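Home | Projects | People | Join us | Contact

Teleoperators wanted: teach our robot arms to pack and sort

Print this page | E-mail this page
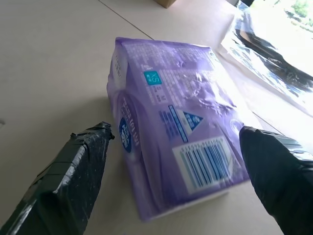 Prelik is a project at Gukovell in which people with no background in robotics teach a pair of arms to handle ordinary shop goods. You hold a controller in each hand, watch the wrist cameras, and do the job yourself through the arms: pick up, turn over, put down, again and again until the arms have enough good runs to learn from. We love the awkward goods most. A soft pack in shiny purple film, with a finger either side of it, asks for far more judgement than a tin does. The wrapper creases and throws back the light, and you have to decide how hard to squeeze and which way to turn the pack so that the barcode can be read. People do this sort of thing without thinking, and your way of doing it is what we want to record!

We are looking for new operators to start in April at our Zallberg workshop. The work is part time, in shifts of four hours with a proper break in the middle, and you can take two to four shifts a week. It is paid by the hour, training included, and travel within the town is covered.

What you will be doing

Most of a shift is spent at the controls, recording short runs of one task. A task might be moving packs from the table to a box, standing bottles upright or clearing up a mixed pile. Between runs you reset the table and mark each run as good, usable or spoilt (we keep the spoilt ones too, so please don't hide them). Some tasks are taught by hand instead: you take hold of the arm and guide it through the movement. That is slower, and quite a few of our operators like it better.

The last round took in 2645 runs over 403 different goods, and we learned a great deal from the operators about which tasks were badly set up. Expect to be asked what you think, and expect us to change things when you tell us.

Who we would like to hear from

You need to be 18 or over, comfortable sitting or standing at a bench, and patient with a task that goes wrong five times before it goes right. Steady hands help. Past operators have come from sewing, baking, warehouse work and, in one case, puppet theatre. No coding is needed. If you use glasses, bring them, as the screens are fairly close. We can adjust the height of the bench and the controllers for seated or left-handed operators.

How to apply

Send a few lines to Viorica Ursu at Gukovell saying what you do with your hands, at work or at home, and which shifts would suit you. A CV is welcome but we don't insist on one. We will invite you for a paid trial session, and you can try both ways of teaching before you decide.

Contact: Viorica Ursu, Prelik project, Gukovell, Zallberg | © Gukovell, November 2023 | Back to top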